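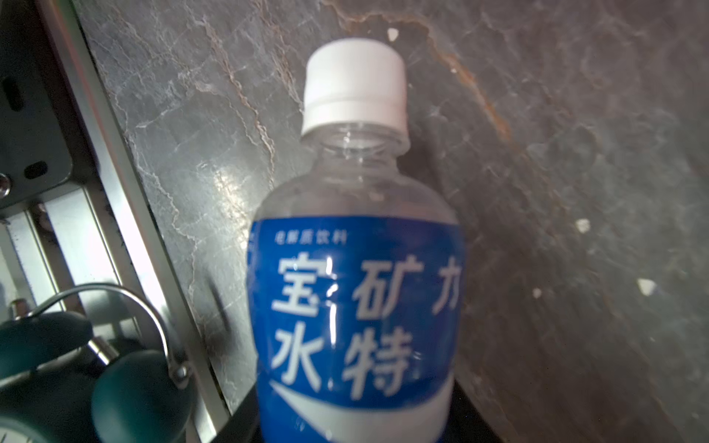

Home Archive Older posts Newer posts Search

Bottles, bins and bin bags

October 11, 2021

I said in April that I would write something about how we deal with empty drinks bottles, and then I didn't. The recycling rules in Codalley have changed again in the meantime, so most of what I would have said then is out of date anyway.

The lorry is run by Korar and comes once a fortnight. Plastic bottles now go in with their caps on. The old leaflet said caps off, and for a long while I had a jam jar of caps on the windowsill that I was told to save and then told not to. They went in the general rubbish in the end. Labels can stay on too. I used to peel them, and the ones with a full plastic sleeve came away easily enough, but the glued ones left a sticky patch that picked up fluff.

What Korar does want is bottles that are empty and rinsed. Sports drinks are the ones to watch. They look like water, so you think a bottle with a bit left in the bottom is clean, and it goes tacky inside the bag after a few days. I give those a proper swill and stand them upside down on the draining board for an hour.
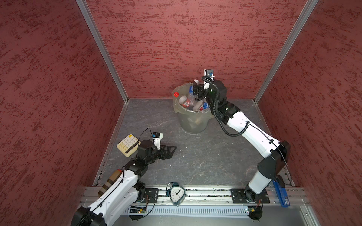 Squashing is the other question. I squash the big ones and leave the small ones alone. A small bottle with its cap on springs back to nearly its old shape, and it isn't worth the noise. Big ones I flatten from the bottom up, then put the cap back on while I'm still pressing, which keeps the air out. Some brands are thin enough to do with one hand. Others need a foot.

The bag matters more than I expected. I bought a box of Satetti liners because they were the cheapest in the shop and they were too short for the bin, so every time a bottle went in the bag slid down after it. I have gone back to the longer ones from Yook. They cost a bit more, but I get fewer torn ones and I can tie the top without taking half the bottles out first. 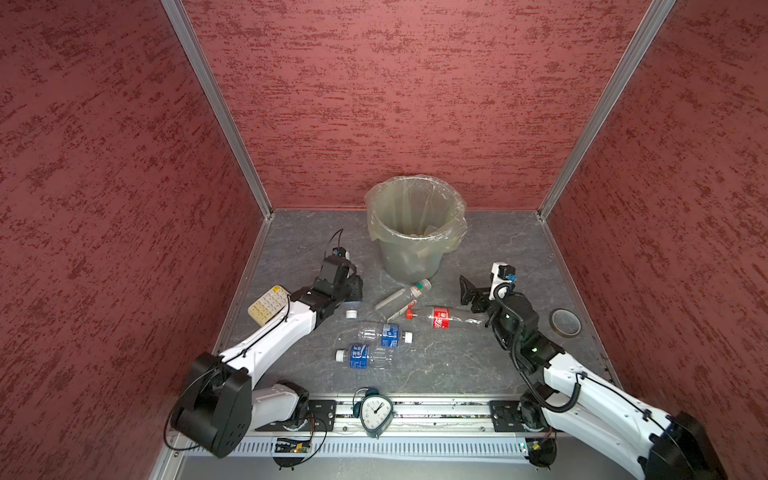
I have ended up doing the bottles as a job on their own, once the cups and papers are out of the way. It is quicker than picking up one thing of each sort and walking back and forth. The bin starts more or less empty, with the liner pulled well over the top edge so it can't slip, and the bottles get laid out on the floor in front of it where I can check them for dregs and loose caps. There are four here, one of them with a green and white cap, lying just in front of the bin. That is an easy lot. After a hot weekend it is a good deal more, and I do them in two goes.

One thing I haven't settled is what sort of bin is best. Solid plastic wipes clean and holds any drips if the bag splits. Mesh lets you see when it's getting full, and it doesn't hold a smell, but drips go straight through to the floor. I have used both and keep changing my mind. Mesh also catches on thin bags when you lift them out — you have to pull straight up and slowly. 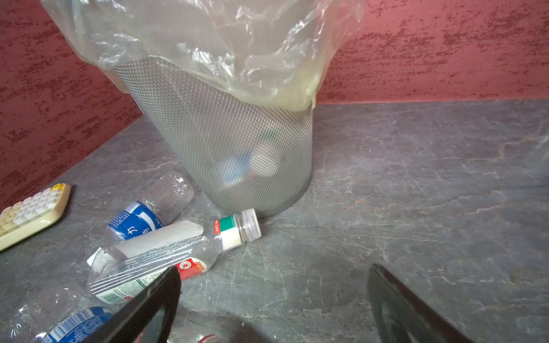 Horacio Figueroa wrote to say that he had given up on mesh altogether, after two bags tore on the way out in the same week. He now keeps a sheet of folded newspaper under the liner in a plastic bin and changes it when he changes the bag. He also thinks I am wrong about squashing the small ones, as he gets nearly twice as many into a bag by doing them all.

I will try the newspaper. I'm less sure about the squashing, but I'll do one bag his way before the next collection and see how much room it saves. The following post will be about cardboard, which has its own leaflet.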